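Suverlow 2 teleoperation kit: review
Reading time: 6 min

The Suverlow 2 is a remote-control kit for recording demonstrations on a humanoid, either on hardware or in the bundled simulator. It consists of two hand controllers, a headset strap with a tracking puck, a foot pedal and a license for the Hanent recording software. I tested the simulator side only. The hardware side needs a robot I do not have.

Setup took 18 minutes from opening the case to the first recorded motion. The tracking base has to sit at chest height with a clear line to both controllers. The manual says waist height, and at waist height the left controller dropped out whenever I turned. Calibration is a T-pose, then arms down, then a slow squat. The squat sets the pelvis limits and should not be rushed. A bad squat gives a robot that leans back when you reach.

I used the Grernier apartment for everything that follows. It is the largest of the supplied scenes, a combined living and kitchen space with an island, two wall ovens, a refrigerator and a long leather sofa. The default ready pose is knees bent, feet apart, arms hanging close to the torso. Each demonstration begins when you press the pedal and ends when you press it again.

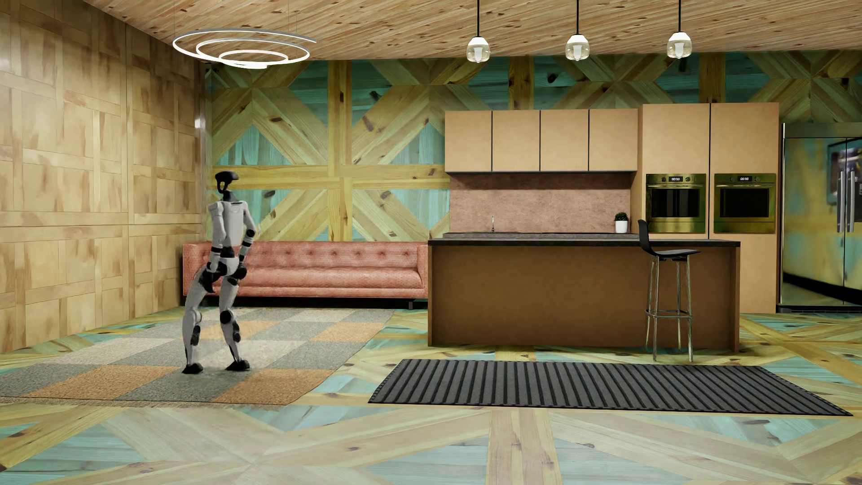

Arm and hand control

Arm mapping is relative. Squeeze the grip, move your hand, and the robot's hand moves by the same displacement. Release the grip to reposition your own arm. Operators coming from the Kofler rig, where mapping is absolute, will overshoot for the first hour or so. After that I preferred relative mapping for counter-height work and had no strong opinion elsewhere.

Finger control is a single trigger per hand, so every grasp closes all fingers together. A faucet lever is manageable. Small knobs are not worth attempting. Wrist rotation follows the controller well until the elbow nears full extension, at which point the solver starts trading wrist angle for reach without any indication that it is doing so. The first sign is a skewed palm in the recording.

Walking

Walking is on the left thumbstick, turning on the right. Forward speed is proportional and smooth. Sidestepping is slower than it should be and adds dead time to any task that runs along a counter. There is no way to walk while holding a wrist orientation fixed in room coordinates. The hands travel with the torso, and you correct afterward.

Recording and playback

I recorded 147 demonstrations, most of them a walk from the rug to the island followed by a reach. The software discarded 6 with a timestamp error, and the log gave no further detail. Playback is exact to the eye. Trimming works at the start and end of a clip but not in the middle, so a pause halfway through a good demonstration means recording it again.

Views can be exported separately. I would check each one before committing to a long session. A view can hold nothing but rug, parquet and the bottom of a wall, with neither hand in it, and the recorder raises no warning. Whether such frames help a policy depends on the task. For walking, the checkered rug is a decent distance reference, and the knots and teal planks in the parquet vary enough to tell one patch of floor from another. For grasping they are dead weight. A filter on hand visibility would be simple to add and is missing from the current version.

Verdict: good arms, adequate walking, thin software. Buy it for reach tasks at counter height. Wait for an update if your work needs individual fingers.
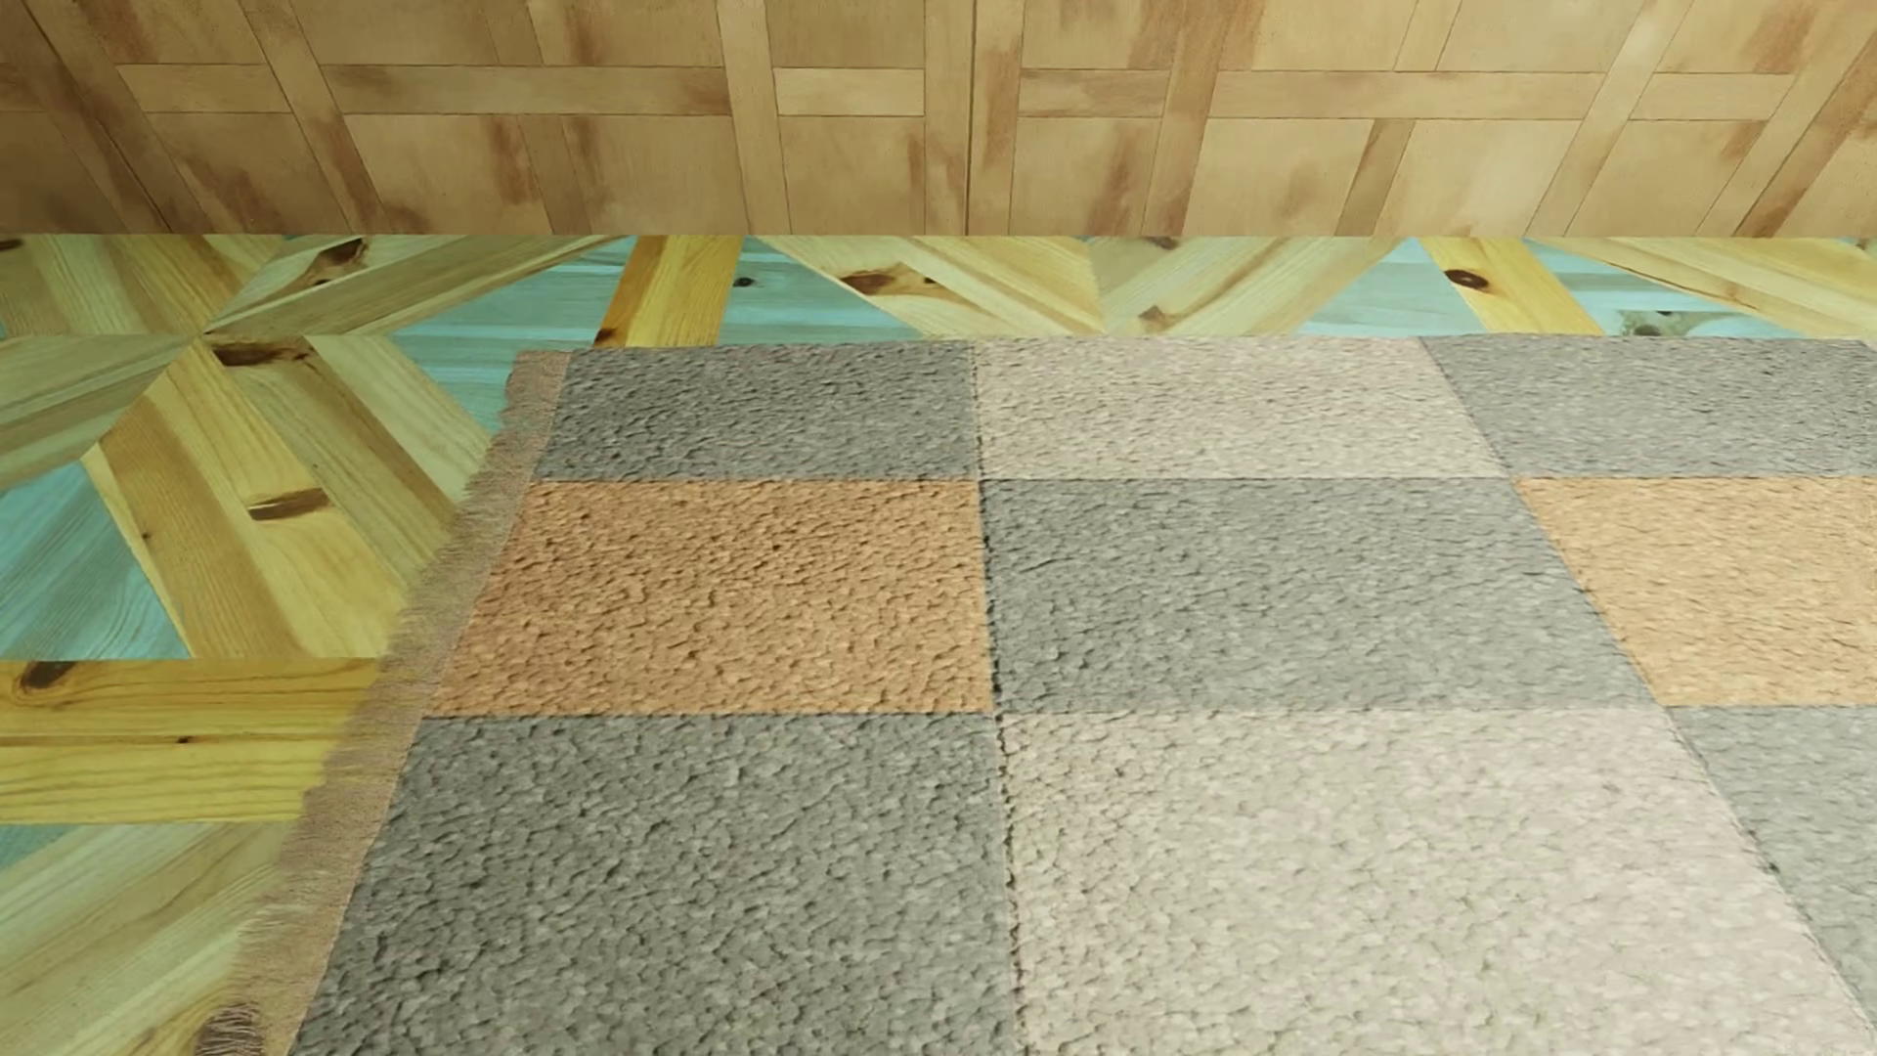

Comments

Hubert Wieser
The timestamp error comes up on my setup when the pedal is pressed twice in quick succession. Setting the debounce to its maximum in the pedal menu cleared most of it. Agree on the sidestep. I turn the robot and walk forward instead, and the clips come out shorter.

tk_bench
Does the tracking puck have to be on the headset? I work from a monitor and would like to clip it to a shirt.

Hubert Wieser
A shirt works, but redo the squat afterward or the pelvis height will be wrong.

parquetfan
Any word on mid-clip trimming? Support told me April.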